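Right, morning everyone. Water first, then start. (Don't do the kettle joke, it died at Tradden.)

So I'm Elaheh Ghorbani, I look after the simulation rules at Vadent, and I've got twenty minutes to talk you into writing things down before you press run. The title in your programme says "Good practice for simulated grasp trials". Gareth Treloar picked that one. Mine was longer and had swearing in it.

Quick show of hands: who has ever changed the lighting in a sim halfway through a batch and not told anybody? Wait for hands. Put mine up too.

Last March we had a set of 1,801 simulated pick trials on soft fruit, and Viorica Nedelcu asked me a perfectly reasonable question, which was how many of them used the same contact settings. I went away to look. I came back on the Tuesday with 801 I could vouch for. The rest might have been fine! They might have been lovely. But the friction values lived in a file that got overwritten each time, so I couldn't say, and if I can't say then they don't go in the report. We binned a lot of work that week and I was very poor company.

Out of that came the house rules. There are nine. I'll do the ones people argue with and you can grab me for the others over lunch.

Rule one, the start state gets saved before the arm moves. Object pose, camera pose, lights, random seed, the lot. If you only save the end you're guessing backwards, and I've done enough of that. 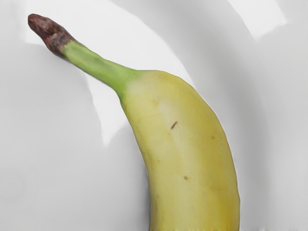

Rule two is about models of things you could buy in a shop. Every object file gets a version number, and a new skin counts as a new version. People moan about this one (hello Grigore). His line is that the shape hasn't changed so the grasp hasn't changed, and for a blind gripper fair enough, I'd give him that. But our planner looks at the object before it picks where to close, so a brown mark or a greener stem is part of the test whether we meant it to be or not. New colours, new number, carry on.

Pause here, somebody always wants to argue. Give it one question and move on.

Rule three, write the pass mark before you run. Ours for fruit is: lifted, held for six seconds, put down inside the target area, and contact force under the limit the whole way. That last bit got added because a simulated banana doesn't bruise unless you ask it to. You can squeeze it like a stress ball and the log says success. Darius Preda spotted ours doing exactly that on the Sandu job and was very nice about it, nicer than I'd have been.

Rule four, failures stay in the folder. Crashes too, and the silly ones where the object shoots off into space. Label them and leave them. If you rerun a trial, the rerun gets its own number and the old one keeps its own.

Rule five, somebody else repeats a handful from your notes alone, with you out of the room. At Pulalar they do this every sprint. We manage it less often than I'd like, and I'm working on that.

Skip rule six if we're past quarter to.

Last bit, then questions. Put the word "simulated" on every picture and every chart that leaves the building. Big letters, same size as the title. I've had a customer quote one of our sim numbers back to me as if it came off the line, and the fault was ours, because the label was in the footnote.

Template's on the shared drive, one page, steal it. Thank Viorica. Questions.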